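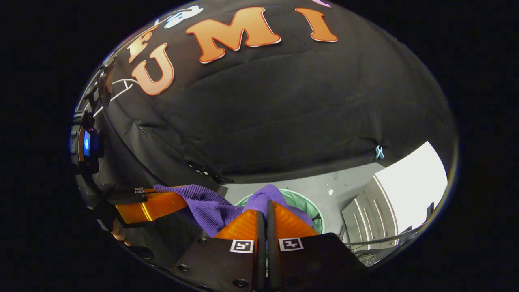 How to record two-handed cloth demos with hand-held grippers

Our club spent most of February trying to teach a pair of arms to put laundry away, and I ended up being the person who recorded most of the demonstrations. I was terrible at it to begin with. Geetha Krishnan, who runs the training side for us, threw out my entire first batch, and she was right to! So these are the notes I wish I'd had, written up for the new members joining the Pilidon project this term.

What you need

A pair of hand-held grippers with their cameras, a basket, something soft to pick up, and a clear bit of floor. Start with one garment or cloth and stick with it until you're comfortable. I'd go for something knitted and in a strong colour. Ribbed fabric is lovely to learn on because the ridges on the fingers get a proper grip on it, whereas anything silky slides straight out and you spend the afternoon swearing under your breath.

Before you start

Charge everything. Then charge the spare as well. Wipe the lenses with a soft cloth, and have a look at the little printed markers on the fingers while you're there. We use them to work out how far open the gripper is, so if one is scuffed or peeling, swap it before you record anything. I once did a whole morning with a marker half hanging off and the opening width came out as complete nonsense.

Check the screws on the finger mounts too. They work loose with all the squeezing.

Next, do the mapping pass. Pick up one gripper and walk slowly round the space, looking high and low, for a minute or so. Plain walls are miserable for tracking, so give the camera something to look at. Letters, stickers, posters, whatever you've got — the busier the better. Don't move any of it once you've mapped, or you'll have to do the pass again.

Recording a demo

1. Lay the cloth down a bit differently each time. I do a quick scrunch and drop. If you always fold it neatly first, the model only ever learns neat cloth.

2. Start both recordings, hold both grippers still and count to three in your head.

3. Go in with your stronger hand and pinch a small amount of fabric near an edge. Small is the important word. If you grab a great fistful, the second hand has nowhere to go.

4. Bring the other gripper in from the side and take hold of the hanging part. Keep a little slack between your two hands (if you pull it tight, one side nearly always pops out).

5. Lift with both hands together and move over the basket. Go at about half the speed you would at home. It feels ridiculous for the first few goes and then you stop noticing.

6. Lower the cloth in, open one gripper, then the other. Back both hands out before you stop recording.

If you drop the cloth halfway, you can pick it up and carry on, and Geetha likes having a few of those in the set. If you drop it and then reach in with your foot, like I did, bin that one.

How many do you need?

More than you'd think. Our first model was trained on 169 demos and it could find the cloth but mostly just patted it. We kept going until we had 993, spread across several people, and that was the one we took to the Musania student challenge. I'd do them in sets of 10 and then put the grippers down for a bit. Your wrists will complain otherwise, and tired hands make sloppy demos.

Checking your footage

Watch the first couple back before you do any more. You want to be able to see both fingertips and the cloth at the moment of the pinch. If the fabric is bunched right up in front of the lens for ages, try gripping closer to an edge. Very bright walls can wash out as well, so pull a blind down if you've got one.

Name your folder with your initials and the set number and drop it on the shared drive. Styliani Bakalis does the uploads at 11 each morning, so anything in before then gets into that day's run.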